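Famholm community kitchen to reopen Friday with new dish stations

The shared kitchen at the Famholm Center will open again on Friday after being closed for most of January. The kitchen shut down when a supply line under the main sink failed and soaked the lower cabinets. Repairs were done by Tovitz, a local contractor, and the center says the final bill came to $842.

The kitchen is used by cooking classes, a weekday lunch program and people who rent it by the hour for parties and church suppers. The center counted almost 300 bookings last year. Groups that lost a date during the closure can pick a new one without paying again, or ask for a refund at the front desk.

Most of the work is out of sight. The supply line was replaced, the cabinet floors were rebuilt and a shutoff valve was added where staff can reach it. The change that regular users will notice first is at the counters, where dishes will now be dried in open racks. The old drying cabinet was removed during the repairs and will not be put back.
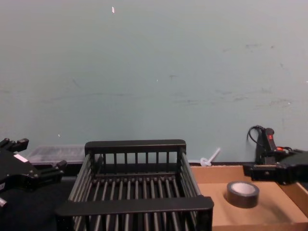
A black dish rack at the Famholm Center kitchen, with a clear lidded container against the wall behind it.

The center bought 2 racks for the reopening, one for each side of the room. Groups are asked to leave them empty when their time is up. Dishes that belong to the kitchen go back on the shelves by the door, and anything brought from home should go home the same day. Items left overnight will be kept in the office for 12 days and then given away.

Painting was not part of the repair job. The center had asked for a price on repainting the walls but decided to put it off until summer, when the lunch program takes its break and the room can be closed for a few days.

Hours stay the same as before. The kitchen opens at 8 a.m. on weekdays and at 10 a.m. on Saturdays, and the last rental ends at 9 p.m. It is closed on Sundays. The entrance from the Flallwood Avenue parking lot is open again, and the side door used during the repairs is now locked.

Bookings can be made at the front desk or by phone during office hours. Groups that already hold a date after the reopening do not need to confirm it.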